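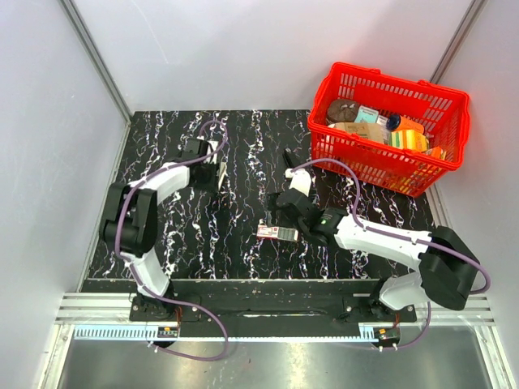 Oct 22, 2026

Long evening in the workshop, and my shoulders are killing me, but I want to get this down before I forget which screws I touched.

Got there just after dinner with the good hex keys and a thermos. Raghda Hamdan was already in, hunched over the left arm with the base loosened, muttering at it. She'd decided the wobble was in the plate and I'd spent all of last week telling anyone who'd listen that it was in the elbow. Well, it was the plate. One of the bolts into the rail had a T-nut that was never seated right, so it felt tight on the key and wasn't holding a thing. I owe her a coffee (she has already told me which kind, and it's the expensive kind).

So we pulled both bases, cleaned out the slots, and put everything back with new T-nuts from the drawer. I did the right one, she did the left, and then we swapped and checked each other's. Mine passed. Hers passed too, annoyingly.

After that, cables. I have been putting off the cables since we mounted the second arm. The purple ones are lovely and bendy, and I'd buy them again, but they want to be everywhere at once. On the right I finally got the lower part held at the little board with white ties, and I like how it sits. The left one still swings out in a big fat curve in front of the base before it comes back to its board, and every time I reach in there I hook it with my sleeve. Raghda says leave slack until we know how far the shoulder wants to turn. I say I'm going to rip it out with my cuff one of these nights and then we'll both be sorry! We left the slack. She's right, I think, but I'm writing down that I complained.

The loop over the gripper I'm less sure about. It needs to be there for the wrist to roll, and if I pull it shorter it goes tight at the end of the turn and I hear the connector creak. If I leave it long it flops into the way. Maybe a small clip on the forearm, halfway along? I could print one. I have half a spool left, and it's an ugly color, but who cares. Note to self: measure the link first this time. The last clip I made was a beautiful fit for nothing at all.

We put the red shopping basket in the back corner again with the groceries in it. Nadine Sleiman wanted us to start with plain blocks, and I see why, but I'd go crazy with blocks. I want this thing to unpack shopping, that's been the whole idea since January, and shopping is boxes and crinkly bags and one orange container lying on its side with its blue cap sticking out. Blocks don't teach you anything about crinkly bags. I did agree to start with the single little package out on the open table, nothing near it, one arm at a time. That's as far as I'll go.

The black marble-pattern top is a pain, by the way. It looked so good in the store! I picked it, I'll own that. But anything dark just sinks into it, and the white veins run jagged up and down it, and I've spent far too much of my life wondering whether I'm looking at a vein or the edge of a wrapper. I said maybe we should cover it with brown paper. Raghda said if we wanted an easy table we should have bought an easy table. I don't know whose side she's on.

Money, while I'm at it. The notebook says 3,000 so far between the three of us, and that's before the aluminum rail, which came from Hutau and took 28 days to show up. Next time I'll try Nerkach, even if they charge more for cutting. The enclosure walls were cheap at least. There's a thin curved scratch on the back one already, up at the left. I'm pretending it isn't there.

We named the build tonight too, finally. Nadine had been calling it El Sherbiny, for reasons she refuses to explain, and I kept writing "arms" on the shelf label, so we argued it out while we were tightening things and ended up with Grornness. It's a terrible name. It's the noise the right elbow made the first time we powered it. I love it.

Before we packed up I ran the reach check by hand, pushing each arm out toward the middle with the motors off. The right one gets well over the center line with that long forearm. I'd worried about the elbow hitting the right wall, and it doesn't, but the cable bends very close to it there and I'd like another inch. Could shift the whole base left along the rail. That means loosening everything we just tightened, so I said nothing about it and ate a granola bar.

To do, next time:
Clip for the forearm (MEASURE).
Fresh ties for the left board.
Look at the right base and be brave about moving it.
Five clean pickups of the little package before anyone goes near the basket. Nadine wanted 15. We'll see.
Bring a rag for the table, it shows every fingerprint.

Got home late, about an hour past when I said. There's still grease under my thumbnail and I've washed my hands twice. I left the thermos on the bench again, so no tea in the morning unless I go by before work, and if I go by before work I'll start fiddling with that cable. Setting the alarm early just in case.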